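Notes for the chores talk, 3/16/22. Keep it under 24 minutes, leave room for Hakim Menon to argue.

## Open cold

- Ask who has a machine at home that does a whole chore. Dishwasher will come up. Point out who loads it.
- Then the Trerkell brochure line: "hands-free kitchen by August." Read it flat. Pause.

## What I was shown

- Plitow demo, 200 tries at putting one sponge in one bin. Same sponge, same bin, same spot on the counter.
- They were proud of the score. I asked to move the bin. Long silence, then lunch.
- Don't get mean here. The engineers were nice and the lunch was good.

## Shop floor is a bit better

- Valcárcel packs boxes with arms and does it well. Boxes are stiff and all arrive facing the same way.
- Returns desk in the same building: all people. Say that twice.
- Price slide: 900 a month for the lease, before anyone comes out to fix it. (Check with Leire whether that includes the stand.)

## Small floppy stuff

- Slow down for this part. Thin packaging is where I stop believing the brochures. It bends, it slides, and it's made for fingertips.
- Holding it is the first step of the job. Somebody still has to put it where it goes, then close up after.
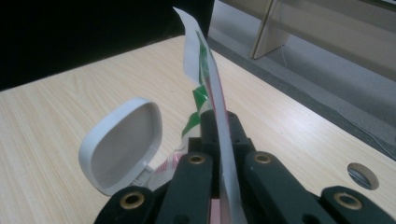
Rocío Sepúlveda thinks I set the bar too high, and that a machine that gets half the small stuff put away would still be worth having in her kitchen. My answer is that I'd want to know which half, and who picks up the rest.

- If she's in the room, let her have the mic.

## Wrap

- Would I buy one? No. Ask me again once it has done a week in a house with kids.
- Questions. Skip the Sidon story unless asked.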